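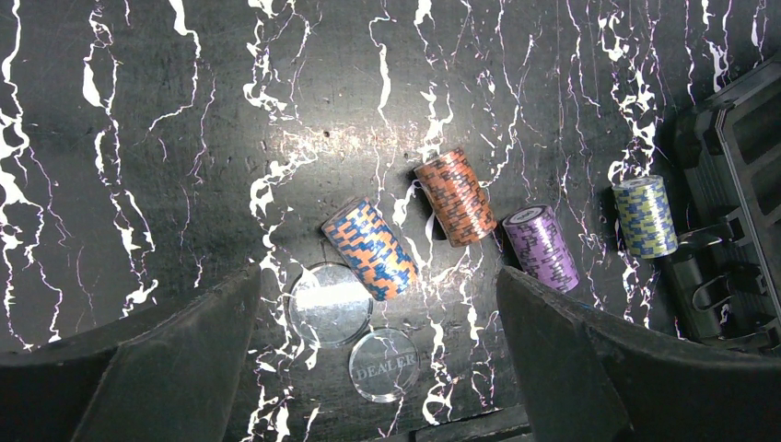 Four rolls of chips, two clear discs and a corner of the case. The orange and blue lot is the one everybody wants, and I have never found out why.

The Chip Box, Opened Up

Posted Jan 8, 2011

A few of you asked to see the poker things after I mentioned them in the October round-up, so the gallery is up at last. It has one picture in it. I did intend more, but I got as far as the black table and then the kettle went, and you know how an afternoon goes after that.

The set came from Darlene Petrenko, who was clearing her spare room in Tollow and wanted the shelf back. She asked for a tenner and a lift to the station. I gave her the lift first, in case she changed her mind about the tenner.

Notes on what's what, going by colour.

Orange and blue
Lying on its side near the clear discs. We use these as ones. Officially they are fives, according to the slip of paper Darlene wrote out for us, but nobody at our table can do fives after nine o'clock. Bright enough to find under a sofa, and they have been found there.

Burnt orange and black
The shiny one. We call these the Bergerons, after a pub in Clisetti Street where I once lost a very similar colour of money. They come out when somebody is feeling grand. The stripe down the side catches the light rather nicely, I think, which is more than can be said for my cards.

Purple and black
My favourites, with the purple ring on the face. Worth twenty-five in our house. My brother-in-law hoards them and then folds with a heap in front of him the size of a pork pie. It's a style of play, I suppose.

Yellow-green and blue
Over by the case, keeping their distance. The yellow is closer to olive, or to a school jumper from a school you didn't like. We made them hundreds so that people would see less of them.

The clear discs
Two of them, both round. I am open to suggestions. I've had "coasters" and "lids" so far, and one long email that I'm still reading. For the moment they go back in with everything else and come out again with everything else.

The table
People always ask about the table before they ask about the chips. It's black with white crackle all over it and little threads of pink and purple along the cracks, like lightning that's been to a hen night. It came from Trirker's closing-down sale and cost me 110 pounds, delivery extra. Crumbs show up on it from the far side of the room. Dark chips vanish into it — one more reason to keep an eye on my brother-in-law.

House rules, for anyone coming to the next game: no drinks without a mat, no counting somebody else's pile out loud, and chips go back in their own colours at the end. Last time I was up until 2 sorting purple from orange while the rest of you were looking for your coats.

If you have an old set and want it looked at, write to me through the contact page. I'd particularly like to hear from anyone with more of the olive ones, as I'm told they can be hard to match.

Gallery views so far: 893. A fair number of those will be me checking the spelling.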